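Cable with red, black and a thin green/yellow pair, which one goes where?

Asked in: Repairs and small electrics
Viewed 225 times

Hello everybody. I am sorting the cable box of my late uncle, who was repairing many things in his cellar. There is one cable I want to use again for a 12 volt lamp over my workbench. The lamp is from Dornora and it has two flat tabs on the back, nothing else. The old cable in the lamp was broken near the housing, so I took it out and put it in the bin, and now I regret it a little.

I know red is usually plus and black is usually minus, this part I can manage. My problem is with the rest of the cable. At the point where the outer jacket stops there is a short white sleeve, or maybe it is tape, and after it come the single wires.

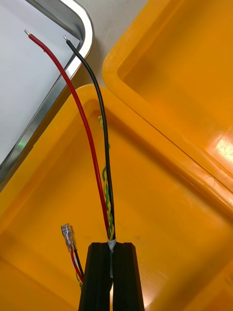

My lamp needs only two wires, and I would like to do it in a clean way and not leave something hanging which can touch the metal. The red and the black already have bare metal tips, but the red is longer than the black. Between them goes a thinner pair, green and yellow, twisted around each other. Is this pair an earth? In my house the earth is green and yellow also, so I was thinking it must be the same thing. The other end you see at the left side has a flat female connector with a clear sleeve, and I hope the same kind can be put on my wires too.

My questions are these. Can I cut the red so it is the same length as the black? What do I do with the green and yellow? And should the white part stay or can I remove it? The power supply is a Stisow, bought new in December, and it is for 12 volts.

Thank you for your patience, my English for electrical words comes from a dictionary.
Leonie Kofler

3 answers

Answer 1, marked as helpful by 53 readers

Hello Leonie, please do not treat the green and yellow as an earth. An earth wire in a house cable is one single wire, and both colours are on the same insulation as stripes. You have two separate wires, one green and one yellow, and they are thin and twisted. This way of making a pair is used often for a signal, for example in a cable which carries power and data together. I cannot say what your uncle had it for.

For the lamp I would do it like this. Unplug everything first. Check with a meter from one end of the cable to the other that red is really connected to red and black to black, as old cables are sometimes joined in the middle by somebody who had only one colour left. Cut the red to the length of the black and strip it again, six or seven millimetres is normally enough, but look at the crimp you have bought. Then put a heat shrink on the green and yellow, each one alone, and fold them back along the jacket. You can also cut them short at both ends. I prefer to keep them, because one day you may want a switch.

Leave the white part where it is. If it gets loose, replace it with heat shrink.

Please also read on the lamp how many watts it takes and compare with the thickness of the red and black. With a small lamp there should be no trouble, but I have not seen yours. And put a fuse on the plus side, near the power supply.

Beat Strebel

Answer 2

Just twist them and use tape, I have done it for years in my shed and it works.

Comment from Beat Strebel: Over a workbench, where it gets pulled and knocked, I would not do this. The tape becomes sticky in summer and slides away.

Answer 3

I agree with the first answer. I want only to add something about the connectors. The flat ones come in several widths, and a wide one on a narrow tab feels good for one week and then falls off. Measure the tab on the lamp before you order. I bought a box from Kang with 132 pieces and only one size in it was useful for me.

And buy a proper crimping tool or borrow one. With normal pliers I squeezed the sleeve flat and the wire came out when I pulled. Always pull after crimping, not very hard, but so that you trust it.

Comment from Leonie Kofler: Thank you both. I will measure the tab this evening. The meter I must borrow from my neighbour, mine has no battery.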